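Teaching a cable pick by hand vs. by remote – is one of these really better?

Asked 2019-10-13 in Teaching and Demonstration
218 views, 3 answers

We have a Timness arm on a bench with a two-finger gripper and a wrist camera. The job is boring: pick up the end of a patch cable, put it in a parts bin. My boss came back from a Nevunen sales visit convinced that we should stop writing waypoints and "just show it." The brochure says 14 demonstrations are enough for a task like this. I'll believe that when I see it.

I've tried it two ways. First, grabbing the arm and dragging it through the motion (hand guiding). Second, driving it from the other side of the room with the handheld controller and the wrist view on a monitor. Hand guiding feels easier but the playback is shaky and it misses the plug more than it hits. Remote is slow and I keep stopping above the part to think.

Before I spend another week on this:
1. Does hand guiding give worse data, or am I just bad at it?
2. Is 14 a real number or a brochure number?
3. Should I throw away the demos where I hesitate?

No machine learning background, I do controls.

Answer 1 (17 votes, accepted)

It's a brochure number. It might hold if the cable lies the same way each time under the same light, in which case you could have written the waypoints and gone home.

On your first question, both. When you drag the arm you are looking at the part with your own eyes from two feet above. The robot doesn't get any of that, it gets joint angles and whatever the wrist camera saw, and half the time what it saw was your sleeve. You will also correct for things the camera never had in view, and then the demo contains a move with no visible cause. Drive it remotely, looking only at the wrist view, and keep your eyes off the bench. If you can't do the pick from that picture, the policy can't either. It's a cheap test and it costs you an afternoon.

The shaky playback is probably separate. Check whether the arm is logging while you push on it with the payload set wrong. Ours was off by the weight of the gripper for all of April and we blamed the software.

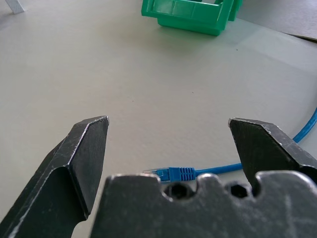

Approach height is what I'd fix next, because most remote demos I've looked at go wrong there. People come down on the middle of the view out of habit and close when it looks centered. From a wrist camera that is a poor guide. With the jaws wide open like this, the clear plug and the ribbed blue boot sit between the fingers nicely enough, but the lower part of the connector is already behind the edge of the palm plate, and the cable runs behind the right finger on its way out of view. So you can judge left and right pretty well and depth hardly at all. Pick one rule for when to close and stick to it in all your demos. Mine is to aim for the boot, and I don't go by the tip of the plug, which is see-through and pale against a pale table.

As for hesitation, keep the short pauses, cut the long ones. A policy that copies you sitting still will sit still – I have watched one do it until someone hit the stop.

– Huệ Đặng

Comment: What did your count end up being? I see "it depends" everywhere and it's no help.
Comment (Huệ Đặng): 578, over several cable positions. I don't claim that's the minimum. It's where I quit collecting.

Answer 2 (3 votes)

Disagree about hand guiding. We use it on a Verstraete cell and it's fine, as long as you stand behind the elbow and move slower than you want to. Remote lag will teach it bad habits too. If your controller link is slow you end up reacting late to everything and so does the robot.

Agree on the number though. Any vendor that gives you one before seeing your parts is guessing.

Answer 3 (0 votes)

Buy the Akness kit, it does all this automatically.

Comment: Does all what automatically? You still have to show it the task.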